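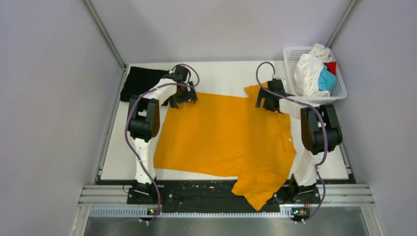 Vol. 7, No. 69

Search this list
Home | Archives | By thread | By author | Subscribe

Subject: Re: folding shirts for the Blackburn sale
From: Clémence Masson
Date: Tuesday, January 28, 2020

Antigoni Pappas wrote:
> I have the shirts from Fasgate in a pile and I am not sure
> how you want them folded. Last year we did some in thirds
> and some in half and they did not stack. Also, do wrinkled
> ones get ironed first or can they go out as they are? I can
> start Thursday if I hear back.

Antigoni,

Thirds for all of them, please. Half folds are too wide for the Diltwood shelves.

Wrinkled is fine to start with, but smooth it by hand before you fold. The orange-yellow shirt at the top is how they usually come out of the basket: creased across the body, collar to the back and one sleeve hanging off the front of the table. Pull that sleeve up first. If you leave it hanging, the weight drags the side down and the hem ends up crooked.

Then take the shirt by the shoulders and give it a tug toward the back. Press the body flat from the middle out. Sleeves go in over the body, then the sides, then bottom up to the collar. Button the top button if there is one.

Finished pieces go at the back left, where the folded black one is. Keep the basket at the back right and take one item at a time. Whites and light blues can stay mixed in the basket, but pull out anything red if it still has to be washed.

Only iron the dress shirts. We had around 500 pieces last February and ironing everything took up both evenings.

Labels are in the Skodedow box with the pins. Size goes on the collar side.

Thursday works. I will be there after lunch.

Clémence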